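Reading time: 2 minutes

We use cookies to remember your preferences. Accept all | Manage

Floor Day at Flevbridge: a small gallery

Every March the second floor at Flevbridge gets its proper going-over, and every March somebody is surprised by what has been living on it. The room is the long one we share with Trerkano: 76 square metres, glass down one side, and a floor that forgives nothing. Carpet would have hidden all of it for years. We were offered carpet, and we voted for planks, so here we are.

Work began at 7 in the morning, before the kettle and well before any enthusiasm.

1. Paper, assorted

Grey and brown planks are a handsome choice until you drop something white on them. One scrap was crumpled, others were lying flat, and one had got itself well back by the white tables.
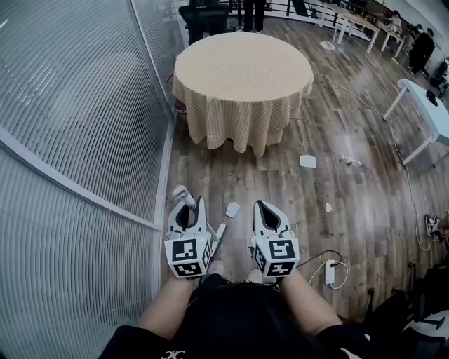
I have a theory that paper breeds in the gap between the last meeting and the first vacuum. The house rule is that you pick up what you see, which has given us a building full of people with remarkably poor eyesight. Scraps go in the recycling, unless there is handwriting on them, in which case they go on the Issa shelf for a month and then in the recycling.

2. Cables, and the things they belong to

Black ones, white ones, and a long thin one that wanders over from the round table and under a white one as if it had all afternoon. The rule here is stricter: no cable gets unplugged until you have followed it to both ends. Last year we skipped that step and took Provow's door screen off for 32 hours. They were very nice about it — in writing, several times.

Adapters left standing on the floor go in the blue crate by the lift. If yours is missing, look there before you send the email.

3. The glass side

Tall panels, thin white frames, blinds closed behind. The ceiling lights show up in it as thin white streaks, and they do wonders for smears as well. We do the glass last, top to bottom, with two cloths and a good deal of muttering. The blinds are a separate job and, by long tradition, next month's. 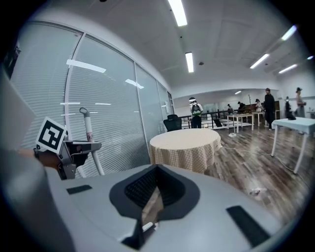 4. What's left to do

Skirting on the lift side, the underneath of the round table, and the blue crate, which is now full. Bring a bag if you are collecting. Anything still in it by the end of the month goes to the swap table downstairs, where it will be taken home by the person who left it here.

Related
The great mug amnesty
Blinds: a short history of putting it off
Who has the key to the Issa shelf?
Swap table: what went and what came back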